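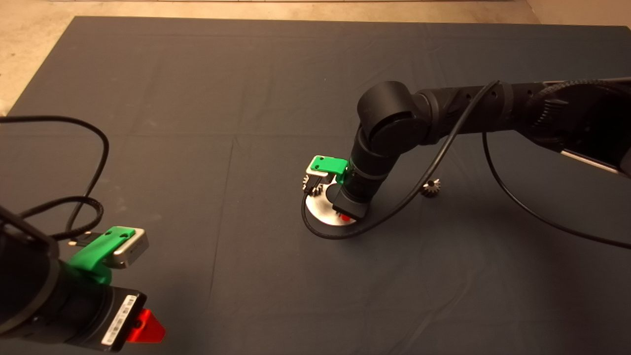

Manipulation Methods > Part Two: Learning from Demonstration > Chapter 7

May 26, 2023
By Ohemaa Essien and Iddrisu Issahaku

Chapter 7. Two Hands and a Pile of Gears

Anyone who has put a gearbox back together at a kitchen table knows the job has two phases. In the first you are confident. In the second you have a part left over. This chapter is about getting a pair of robot arms through the first phase with fewer illusions, and about what we can learn from them when they reach the second.

So far in this book we have asked very little of our robots. Chapter 5 had one arm pushing blocks. Chapter 6 had one arm picking up the blocks, which felt like progress at the time. Blocks are forgiving objects. They have flat sides, they stay where you leave them, and if you set one down slightly crooked it doesn't refuse to be a block. A gear does. Two gears whose teeth meet tip to tip will sit there looking assembled until something turns, and a camera looking down at them may not be able to tell the difference. Much of what follows comes from that one annoying fact.

We will build the chapter on a method called staged correction, worked out by Zofia Sikora and Miroslava Michalík at the Londbridge lab and tested there on a small gear task known as Nitberg. (It was named after a street. We asked.) The method starts where most learning from demonstration starts: a person steers both arms through the task, the joint angles and camera views are recorded, and a network is trained to predict the next motion from the current view. Train on enough recordings and the arms will do something that looks a lot like the task. Readers who did the exercises in Chapter 6 will remember how much room there is inside "looks a lot like."

The trouble is drift. The network makes a small error, which puts the gripper somewhere no demonstrator ever put it, which leads to a larger error, and so on until the arm is carefully inserting a gear into thin air. The usual cure is more data. Sikora and Michalík collected 224 demonstrations for their first version and found that the later ones helped very little, mainly because their operators had become good. A skilled operator doesn't get into trouble, so the recordings contain no instruction on getting out of it. The network had learned from people who never dropped anything, and then it dropped something.

Staged correction splits the task into segments and lets the trained policy run. When it goes wrong, the operator takes over from exactly that spot, fixes the mess, and hands control back at the start of the next segment. Only the fix is kept as new training data. The first round at Londbridge added 22 corrections, a modest number that took an immodest amount of patience. Aba Abubakari, who did most of the takeovers, described the work in her lab notes as "driving lessons, from the passenger seat, with a student who can't hear."

Why two arms? One can hold while the other turns, and meshing gears is largely a matter of turning something a little while pressing on something else. A person does this without thinking, which is unhelpful when you want to explain it to a machine. The second arm also brings new ways to fail. The arms can collide. Their cables can catch. Each can wait politely for the other to move, a condition the Londbridge group calls the doorway problem. Section 7.4 deals with it, and with the software layer, Broker, that decides which arm goes first.

A word on scoring, where papers in this area are apt to be generous. We use the Gajewski criterion throughout: a trial counts as a success only if the output gear turns when the input gear is turned by hand afterward. Parts that merely rest in the right place earn nothing. Under this rule the policy trained on demonstrations alone succeeded in 7 of 22 trials. After one round of corrections it succeeded in 15. We find that encouraging, and would still not let it near a car.

You should be comfortable with the policy training loop from Section 6.2 before going on. The material on contact forces in Chapter 3 will be useful from Section 7.3 onward, and if you skipped it, as we suspect many of you did, the first exercise will let you know.

7.1 What a Demonstration Leaves Out

Suppose an operator lowers a gear onto a shaft and feels it catch. She wiggles the gear until the teeth drop into place, then lets go. The recording holds the positions of the joints and the views from the cameras. It holds the wiggle, but it has no record of the reason for the wiggle, because the catch was felt in her fingers through the control handles and our recording has no column for fingers.

A network trained on this will do one of two things. It may wiggle every time, needed or not, like someone jiggling a key in a lock that works perfectly well. Or it may average the wiggling and non-wiggling demonstrations together and produce a faint shiver that accomplishes neither. We will look at the second case first, as it is the more common and the harder to spot on a plot.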